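Handout 4: Picking Up Soft Things
Introductory Robotics Workshop — notes for the second half of the term

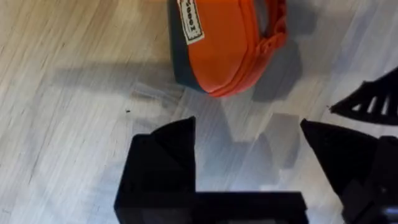

Bastien Caron asked at the end of our last meeting whether we couldn't just close the gripper until it stops moving and call that a grasp, and Nabila Sembiring added that this had worked perfectly well on the wooden blocks, so why change it now? I gave a rushed answer at the time and promised a better one on paper. This handout is the better one, or at least the longer one.

1. Why blocks were easy

A block has a width. You measure it, you tell the gripper that width, and if the fingers stop there you may be fairly confident that there is a block between them. A slipper, a plush toy, a rolled sock or a small cushion has a width too, but it is a different width depending on how hard you ask. Close gently and the fingers stop early. Close harder and they go on traveling, and the motor never meets the firm stop that our block program was waiting for. Bastien's rule is a good rule for hard objects, and please keep it in your code! You will want it again for the final exercise. For soft objects we need two numbers instead of one, and we need to watch how they change together.

The two numbers are finger position and motor load. Our controller reports position on a scale that begins at 0 for fully open and goes up to 3,000 for fully closed. Load is reported on its own scale, where 1,000 is the most the motor will give before it protects itself and lets go. Neither of these is in any unit you would meet in a physics book, and I would ask you not to convert them. Just write them down as they come.

2. Before you run anything

Look at the floor first. Small crumbs and bits of grit don't matter to the arm but they can matter to the camera program, which is a little too eager to find objects. Shadows are worse. With a low light to one side, the gripper throws a shadow of its own between the fingers, and last year one group spent most of an afternoon teaching their arm to pick up its own shadow (they were very patient about it, and wrote a lovely report). If you select by color, choose something bright against our pale floor. Orange is very good. Gray and beige are asking for trouble.

Then check your approach height. The finger tips are pointed, and pointed tips will catch on a seam or a gathered edge and drag the whole object along with them. Come down with the fingers open, stop short of the floor, and only then close. If you hear scraping, press the stop button and raise the arm by hand through the menu. Please don't pull on it.

3. Where to take hold

This is the part I most enjoy, because there isn't one right answer, and you will all find different ones. Some things to consider as you choose:

A soft object often has a stiffer part. On a slipper it is the sole, and on a toy it may be a seam where several layers meet. The stiff part gives you a clear load reading but it may be too wide for the fingers, or it may lie flat where they can't get around it.

A folded or ribbed part gives the fingers something to settle into, so it holds well at low load. The trouble is that it stretches when you lift, and the object can swing.

A smooth, rounded, padded part is the easiest to find with the camera and the easiest to lose on the way up. The fingers slide off the curve. If you must use it, reach further down before closing.

Labels and loose threads are never a good place, however well the camera sees them.

4. The exercise

Work in your usual groups. Arif Majimbun and Ratih Lau are with Bastien this time, and Nabila joins Anisa Pattinasarany.

Choose one soft object from the bin. Place it by hand, and draw its position in your notebook so you can put it back the same way.

Close the gripper in steps of 200 and write down the load after every step. Stop when the load has risen clearly on two steps in a row.

Lift slowly, hold, and lower. Write down whether the object stayed, slipped or turned.

Turn the object and do it all again from a different side. Do this for at least three sides.

Plot load against position for each side on one sheet. For most padded things you should see a long, lazy slope and then a steeper part. The place where it bends is a sensible first guess for your closing position. Anisa's trial curve bent at 2,001, and she would like it known that she did not round it.

5. What to hand in

One sheet of plots per group, your notebook pages as they are (crossings-out are welcome, I learn a great deal from them), and a paragraph on which side you would choose and why. Failed lifts count just as much as good ones, and if your object fell every time, tell me how it fell — sideways, straight down, or with a swing first. Reports are due on 18th August, before we start. Late ones go in the tray by the door with your name on the front page.

For reading ahead, look over your notes on the wrist camera, particularly the part on how close an object can be before it drops out of view. We will need it for Handout 5.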